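Foam shape puzzles come to Brerkum play library

The play library in Brerkum has added a new set of foam shape puzzles to its lending shelves, and families can borrow them from December. The sets are made by Plonder, a small workshop in the same town, and each one has a flat board with holes and loose blocks to put in them.

Fathima Howlader, who runs the library, said that parents had asked for puzzles which make little noise and can be used on a normal table. "We had many wooden ones, and they are good, but they are loud when they fall," she said. "In an apartment this is a problem."

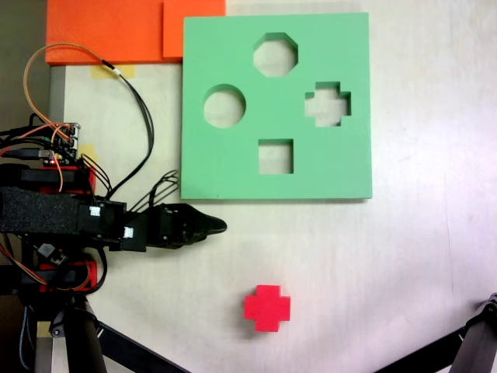 The green board and the red cross block from the new set.

The board is light green and has simple shapes, among them a circle, a square and an octagon. The cross is considered the most difficult one for small children. It has many corners, and the child must turn it the right way before it goes in.

Debashish Ekanayake of Plonder said the workshop tried several colors for the blocks. Red was chosen in the end, as it is easy to see against the green. The workshop has produced 1,312 boards this year and wants to reach 2,000 by next summer. 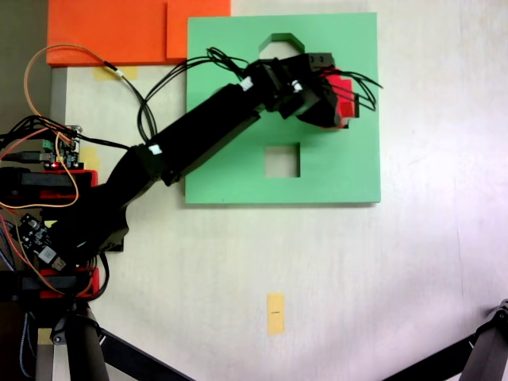

Photo: Nazma Kanagaratnam / Plonder

The library bought 15 sets with a grant from the Mridha fund. A family may keep a set for up to 5 weeks, and the loan is free for members. Lost blocks can be replaced at the desk for a small fee.

Cleaning was also discussed before the purchase. Foam should be wiped with a damp cloth and left flat to dry, and it should not be put near a heater. A card with these instructions goes in every bag.
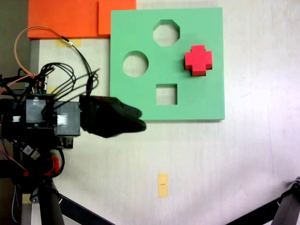 BRERKUM, December

A play afternoon with the new puzzles will be held in the reading room at 3 p.m. on the first day of lending. Children under four must come with an adult. Members can reserve a set at the desk or by telephone.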